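Ticket: Steam humidifier stops on fault 7, room humidity falls overnight
Site: Udside, upper floor, east room
Equipment: Farina electrode steam humidifier, Rutov room controller
Opened: June 2020
Reported by: Victor Kinyua
Assigned to: Erasto Lema
Priority: Medium
Status: Closed

Problem as reported

Unit runs normally after a restart, then stops with fault 7 on the display. Clearing the fault brings it back. Room humidity is below setpoint by morning. No alarm reaches the front desk.
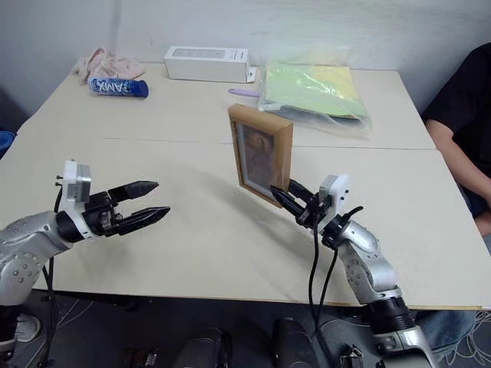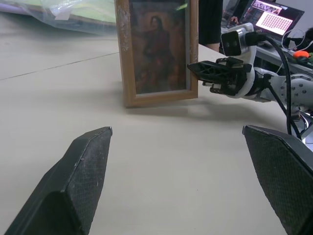 Fault 7 on the Farina means high water level in the cylinder while the unit is calling for steam. The manual lists a worn cylinder, a leaking fill valve, foaming, and back pressure in the steam hose. Before opening the unit I wanted a room reading that did not depend on the Rutov wall sensor. The handheld meter went on the table, on the seam where the two tops meet, so that Victor could put it back in the same spot for each reading. It was left there to settle before the first value was written down. Handheld and wall sensor agreed within the tolerance of both, so the controller is getting a good signal and its call for steam is valid.

Checks

Fill valve. Power off, water supply open, drain closed. Level in the cylinder did not rise. Valve is not leaking by.

Drain valve. Manual drain from the service menu emptied the cylinder completely. A little scale on the strainer, cleaned. Drain pump is the 110 V version and matches the label.

Steam hose. Continuous slope back to the unit, no sag, no kink. Duct fan running. Back pressure ruled out.

Cylinder. Hour counter reads 4000. Scale is light for that many hours and the electrodes are still clear at the bottom. I would normally expect heavier deposits with the water at this site.

Restart test. Unit filled, drew current, and started making steam. Tripped on fault 7 after 12 minutes. Fine foam on top of the water when I opened the cylinder, after isolation and cool-down.

Update, Erasto Lema

Foam plus light scale pointed to the feed water. Traced the supply back to the plant room. The branch feeding the humidifier was tied into the outlet of the Prurnetti softener when the softener was replaced. Before that it came off the raw cold line. Softened water carries more sodium salts, which stay in the cylinder as the water boils off. Conductivity climbs, the water foams, and the foam bridges the high-level pin. The controller reads that as a full cylinder.

The softener log does not mention the change. Victor confirmed that the first stops came the same week the new softener went in.

Work done

1. Isolated and capped the softened branch.
2. Reconnected the humidifier to the raw cold line, downstream of the backflow preventer. New strainer fitted.
3. Flushed the line to drain.
4. Replaced the cylinder. Old one still usable in theory, but residue on the high-level pin would not come off with rinsing.
5. Set drain interval back to factory default. Someone had lengthened it.
6. Wired the Farina alarm relay to the spare input on the Rutov controller. Test alarm received at the desk.

Update, Victor Kinyua

No fault overnight. Handheld on the seam again in the morning, reading at setpoint. Wall sensor agrees. Second night the same. OK to close from my side.

Follow-up

Check cylinder for scale in July. Expect faster buildup on raw water, so the replacement interval will be shorter than it was on the softened supply. Plant room drawing to be corrected to show the humidifier branch. Separate ticket raised for the missing label on the softener bypass.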